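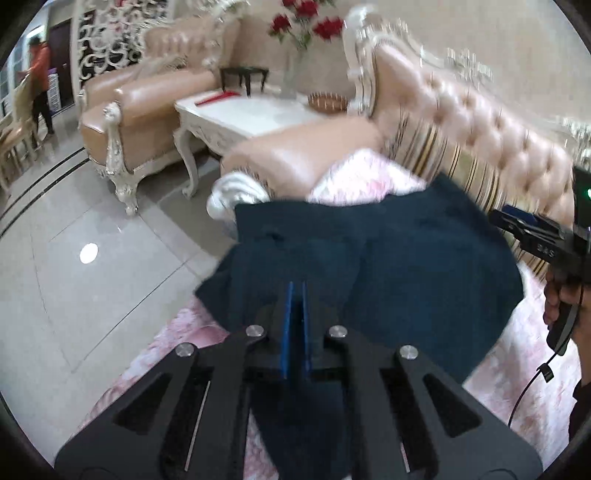
# Tips for Recording Towel and Laundry Tasks at Home with Hand-Held Grippers

Updated 2018-03-08

These notes are for people recording household tasks in their own homes, with a pair of hand-held grippers or with the remote arms. They cover folding, picking up, draping and putting away cloth. Most of them came out of sessions that had to be thrown out and done again, so read the list once before you start and keep it near the charger.

## Before you start

- Wipe the finger pads with a damp cloth and dry them. Hand lotion and fabric softener both leave a film, and a towel will slide out of a pad that has a film on it.
- Squeeze each gripper fully closed and let it open, ten times. If one feels stiffer than the other, fix that first. You will compensate for it without noticing, and the robot will learn the compensation.
- Check the screws on the base plate. Finger tight is not enough. Snug them with the short driver, and stop when they stop.
- Clean the lens with a dry lens cloth. Paper towel scratches.
- Run any cable down the outside of your forearm and hold it with a loose wrap at the elbow. Leave enough slack to reach the floor and to reach above your head. Try both before recording.
- Wear sleeves that end at the wrist or push them up. A loose cuff catches between the fingers.
- Take off bracelets and watches.

Charge overnight. A unit that starts on half a battery tends to quit in the middle of a fold.

## Choosing towels

Start with a hand towel. Bath towels are heavy and want two good grips on the corners, and they wear your wrists out. Washcloths are too easy and don't teach much after the first hour.

Medium terry is the best practice cloth. Flat-weave kitchen towels are harder because the edge lies flush against whatever is under it. Microfiber clings to upholstery and to itself, so save that for later.

Pick a color that stands out from the surface. A dark towel on a light cover is fine, and so is the reverse. Dark on dark gives the camera very little edge to follow. Once you have a good set of high-contrast recordings, do a smaller set with poor contrast, and name them so they can be told apart.

Wash new towels twice before using them. New ones shed lint, and the lint packs into the finger joints.

## Working on a sofa or armchair

A sofa is a harder place to work than a table. The seat gives under the fingers, and the arms get in the way of your elbows. It is also where people really leave towels, so it is worth the trouble.

- Cover leather with a blanket or throw before you begin. The corners of a base plate will mark leather, and the mark doesn't come out.
- Tuck the cover in at the back of the seat. If it isn't tucked, you will pick up the cover with the towel about one time out of every few tries.
- Keep loose cushions to one side, or include them on purpose. Don't move them partway through a recording.
- Stand with your hips square to the seat. Reaching from the side makes one wrist do all the turning.
- Watch carved or raised trim on chair arms. Lift over it with a hand's width to spare. A gripper is wider than your fist, and you will misjudge it for the first day.
- If a towel hangs over the front of the seat, decide before you start whether you will pick it up by the hanging part or by the part on the seat. Do that the same way for the whole batch.

For low seats, kneel on a folded mat. Bending from the waist is fine for a few minutes and miserable after an hour.

## Picking up a crumpled towel

This is the move that gets redone most.

1. Bring both grippers to a ready position above the seat, open, and hold still for a slow count of two.
2. Look for an edge or a raised fold. Don't dig for a corner.
3. Bring one gripper in from above with the fingers on either side of the fold. Close gently.
4. Lift a few inches and pause. If the cover comes up too, set it all down, open, and go again. Leave that in the recording.
5. Bring the second gripper in to a free edge and close.
6. Draw the hands apart until the cloth hangs between them.
7. Lower it to the surface with the far edge touching first.

Pinch no deeper than the first third of the pad. A deep pinch bunches the cloth, and then it won't let go when you open. A shallow one slips. Practice on a thick fold until you can feel the difference through the handle.

Never use your bare fingers to help. If you need them, stop the recording, reset and begin another.

## Folding

Fold in half lengthwise, then in half the other way. That is the standard fold for the Wustley towel set, and the checker expects it. Thirds look nicer on a shelf but are a separate task with a separate name.

Smooth with the closed finger tips held nearly flat. Drag from the center out. Pressing down on a soft seat only makes a dent, and the cloth wrinkles around it.

If the edges are off by less than the width of a finger pad, leave it alone and finish. People who fuss with corners end up with recordings twice as long as the rest, full of little pats that do nothing.

To let go, open the fingers all the way before you lift. Half-open fingers snag the loops in terry.

## Pace

Move at the speed you would use to carry a full cup. That feels slow at first. Fast moves blur, and the tracking on the Antunes handles will drop out if you whip them around.

Keep the pace even. Don't rush the walk-up and then slow down for the grip. Pauses are fine where the steps call for them, and should be real pauses of a second or so.

A single pick-and-fold should run around 41 seconds. If yours are much shorter, you are skipping the holds.

## Mistakes worth keeping

Keep a recording if you:

- dropped the towel and picked it up again with the grippers
- caught the cover and put it back down
- missed the first grip and took a second one
- folded the wrong way and opened it out again

Throw it out if you:

- touched the towel with a hand
- bumped a lens
- tripped on the cable
- stopped to talk to someone

A robot that has only seen clean folds has no idea what to do when one goes wrong, so recoveries are useful. Don't stage them. Staged drops look staged, and you will have plenty of the other kind by the end of the afternoon.

## Resetting between takes

Pick up the towel, shake it once, and drop it from chest height. Take what you get. Arranging it by hand gives you the same three or four heaps over and over.

Move to another part of the seat every 3 takes. Swap the towel when you finish a batch. Change where you stand now and then by half a step.

Straighten the cover at every reset. A cover that creeps forward through a session ends up on the floor, usually with you standing on it.

## Light and the room

Turn on the ceiling lights even in daytime. Window light changes over a session, and a steady overhead light evens that out.

Glossy tile throws back a bright spot from ceiling fixtures. It does no harm unless it falls right under the towel. If it does, shift your position or put down a rug.

Leave the room the way people live in it. Flowers, baskets and folders on a side table can all stay, as long as they are clear of your elbows. Move glass back from the edge. Put away mail, prescription bottles and family photos.

Other people in the house can walk through if they have agreed to be recorded. Ask them to stay out of reach of the cable.

## Using the remote arms instead

Some homes have the Florness arms on a stand. The same rules hold, with a few differences.

- Set the stand so the arms reach the back of the seat without going fully straight. An arm at full stretch shakes.
- Lock the wheels, then push on the stand to make sure.
- You won't feel the cloth through the controls. Watch the fold, and close until it stops moving between the fingers.
- Take your foot off the pedal before you look away from the screen.
- Go slower than with the hand-held set. There is a short lag, and chasing it makes the arm swing.

Do the hand-held set first if you have both. You learn where the trouble spots are on your own sofa, and it is quicker to learn them with your hands.

## Cleaning and storage

Pull lint out of the finger joints with tweezers after every session. Compressed air drives it farther in.

Wash silicone pads with dish soap and warm water, and let them dry before they go back on. Replace a pad when the ridges are worn smooth in the middle. Replace both pads on that gripper together, or it will pull the cloth to one side.

Hang the grippers by the handle. Lying face down, they rest on the lens.

Coil cables in loose loops as wide as a dinner plate. Tight coils break the wire just behind the plug, where you can't see it.

## Saving your work

Copy the session off the unit the same day. Name it with the room, the surface, the cloth and the fold, in that order: livingroom-sofa-handtowel-half. Check that the file opens before you clear the unit.

The Sunodov towel collection stands at 1435 accepted recordings, and most of those are on tables. Sofas, armchairs and beds are what is short. Sofa batches are open through May, and bed batches can go in under the same task name with "bed" as the surface.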